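Stondell Basket Packing Notes

README, version 3

What this folder is

This folder holds written notes and pictures on one small household subject: how things are put into a shopping basket and taken out again on a table. The notes were started for people who write or check instructions for packing, and who need the same words for the same things. It is a modest collection. It does not try to cover bags, boxes or carts, although we are often asked about bags.

Last revised 1/15/20.

What is inside

notes/ contains 297 short text notes, one for each packing session. A note is between two lines and one page.
lists/ contains 114 item lists. Several sessions can share one list, so the number is smaller than the number of notes.
terms.txt contains the word list we ask everybody to use.
pictures/ contains the pictures that go with the notes. Not every note has a picture.
changes.txt contains the history of corrections.

All text files are plain text in UTF-8. Dates inside the notes are written month first. Please keep them like this, also if you are used to another order.

How a note is built

Every note has the same fields, in the same order. Some of the fields may be empty, but they must not be removed.

session: a number with three digits
list: the number of the item list
container: which basket was used, by its color and type
table: a short name for the table surface
start: where the basket stands before the first item is moved
handle: up, folded, or unknown
order: the items in the order they went in
result: full, part, or stopped
remarks: free text

The field "handle" was added in May, after we read the older notes again and found that many of them did not mention it. A handle that is up goes across the opening and changes the way a tall item can enter. A folded handle leaves the opening free, but it adds a little width on one side. In older notes the value is "unknown" when the writer did not mention it and there was no picture to check. Please do not guess the value from the result of the session.

About the order of items

The order field is the one that most readers use. We write the first item first, and one item on each line. If an item was put in, taken out and put in again, it appears twice, with the word "again" after it the second time. Earlier we used a star for this, but the star was lost when the files were copied between two systems. If you meet a line which ends with a space and nothing more, it is probably one of these. There is a list of the known cases in changes.txt.

Heavy items are normally packed first and soft items last, as most people do it at home. Some lists break this rule on purpose. These lists have the word "reverse" in the title. They should not be used as advice for good packing.

Words we use

The basket has a floor, four sides, a rim and a handle. We say "side" and never "wall", so that it is not confused with the walls near the table.
An "opening" is the large one at the top. The small rectangular holes in the sides are called "grid holes".
"Left" and "right" are always as seen in the picture. When a note has no picture, they are as seen by the person who wrote the note, and the remarks should say where this person was standing.
"Near" means closer to the front edge of the table. "Far" means closer to the back.
"Part" in the result field means that some items stayed outside. It says nothing about the reason.

Two translations of the word list exist, prepared by Nieminen and by Gedska. They are not in this folder. If a translation and terms.txt do not agree, terms.txt is the correct one.

Known problems

Session 123 has two item lists with different spelling. The second one is correct.
The word "basket" was used for two different containers in some early notes. We have added the color where we could.
The names of table surfaces are not systematic. "Beige", "sand" and "light" may be the same surface, and we could not confirm it for every note.
Notes that came from Birkley are written in inches. The others are in centimeters. We did not convert them, because the rounding was different and we prefer to keep what the writer wrote.

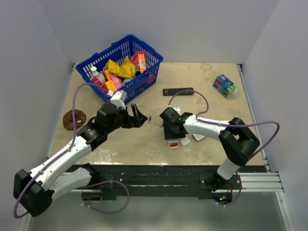

Container: basket, blue, plastic

start: far left of the table
handle: folded, on the right side
table: beige, mottled
sides: grid of rectangular holes

An entry like this one gives only the container and its place, with no item list connected to it. "Far left" is written as two words, first the depth and then the side. Please do not write "back left corner" if the basket does not touch the corner. We had long discussions about this and the shorter form has won.

The handle is written together with the side on which it lies. If the basket is later turned, the side must be written again, also when the handle itself did not move.

Adding a new note

Copy the file template.txt and give it the next free number. Fill in the container field before the order field. Check every item name against the lists, and if an item is new, add it at the end of the list and not in alphabetical position. Old notes refer to items by line number, and a new line in the middle will make all the later references wrong.

Use one basket for one note. When two baskets were on the table, write two notes and put the number of the other note in the remarks.

Corrections

Small spelling mistakes can be corrected directly. A change in the order field or in the handle field needs a line in changes.txt, with the old value and the new value. Do not delete a note, even if it is empty. Write "withdrawn" in the remarks and leave the number in use.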